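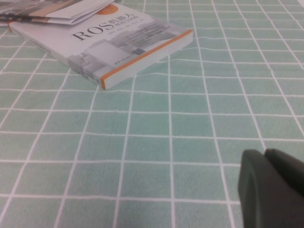

# Books on the Green Cloth

4 December 2024

Our reading table has had a good autumn! For anyone new, it's the long table by the wall at Prelum, the one with the checked cloth that Hanne Stougaard brought in back in October. People put out whatever they're reading or have finished with, other people pick things up, and by the end of the evening the whole row has usually been reshuffled. We're up to around 300 titles on the swap list now, which is a lot of spines to fit on one shelf in the hallway.

The technical shelf used to be the quiet corner of the list. Then Salvador Amaral started asking for robotics titles in any language, and they keep coming.

The paperback at the top of the page has "ROS" in big dark serif letters with 机器人 ("robot") right beside it. I love this cover – all those gray blocks stacked up like a city or a circuit, and then that orange stripe down the spine. It's the easiest book on the shelf to find from across the room. Till Eichhorn has it next, then Hertta Rautiainen, who is learning to read Chinese and says the code listings give her a rest between paragraphs.

## Three together

More from the Chinese-language pile. I'd happily give this little group a shelf of its own, and if Halldóra Kvaran gets her way with the hallway, it may get one. 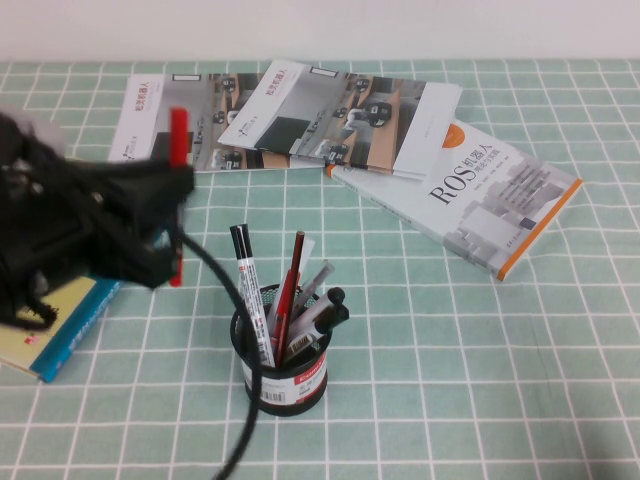 Three softcovers along the back of the table, two of them a matching pair with red lettering and small robots on the front.

The pair look so good side by side that we've decided to lend them out together. You can keep them for 20 days, same as everything else, and if you need longer just write your name on the list again. Please don't split them up! Salvador has already spent one evening phoning people to reunite a two-volume atlas, and he'd like that to be the last time.

If you can read Chinese and would enjoy sitting with a few of us to go through a chapter, we would be thrilled. Hertta is hoping to start with the ROS book, a couple of pages at a time, with tea. You don't need to know any programming. Till knows plenty and will talk about it for as long as you let him.

## Bringing your own

Drop-off is the same as always: 12 books at most per person, clean and with all their pages, any subject, any language. Put a slip inside the front cover with your name and whether you want the book back. Manuals and textbooks are very welcome – the older ones get borrowed too, sometimes more than the new ones.

More pictures once the next batch is out on the table.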